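Tidovura robotics club list
Print this message | E-mail this message

From: Stojan Obradović
Date: Wednesday, September 11, 2019
Subject: Re: kitchen table task

> Are we still on plates for October, or can
> the new people have a go at the mugs too?
> And is the toaster oven staying on the table?

Mugs too, yes please! And the oven stays. I'd love every new member to have driven both arms by the end of the month, and hanging a mug on a peg is a brilliant first go (harder than it looks, mind, the handle has to come in at the right angle).
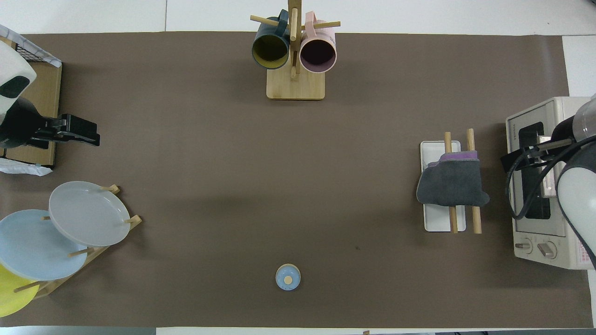
1. Mugs. Two on the tree, teal and pink. Take one off, put it back, swap drivers. We want 30 clean runs saved under Gebru.

2. Plates. Three in the rack, and please go slowly, the gripper fingers are stiff.

3. Oven mitt. Lift it off the dowels on the white tray. My favourite, cloth is such fun! We're aiming for about 100 runs.

Put your name by a slot and I'll bring the spare cables.

Stojan

Recent messages
Zestach gripper pads, second order
Forkitz entry form
Lift to the October meet

Contact the list owner | © Tidovura | Back to top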